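Wudesham bench, grasp trial checklist
Date: 2023-06-16
Method: wrist-view grasping, wrapped food set

1. Emergency stop tested before power-up. OK
2. Speed limit set to 30 percent. OK
3. Finger screws checked with driver. OK. Next torque check in August.
4. Wrist camera lens cleaned. OK
5. Table clear of loose film and crumbs. See comment.
6. Force log running before first grasp. Late start, trials 1 and 2 have no log. Repeat both.

Comments

Item 5: wipe down between objects, including under the tray.

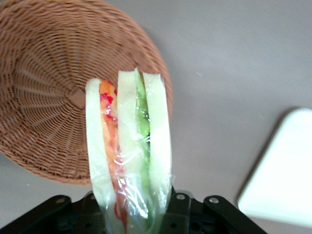
The method picks a grip height from the wrist view alone, so anything shiny near the fingers matters. We ran 17 trials at the low setting. With a sandwich held upright by its lower end, the creases in the clear wrap give bright highlights right above the fingers, and the edge finder may take them for bread. Mask that strip before scoring. Do not raise grip force to make up for a bad height estimate.

Open: items 5 and 6. Recheck before the Melham set.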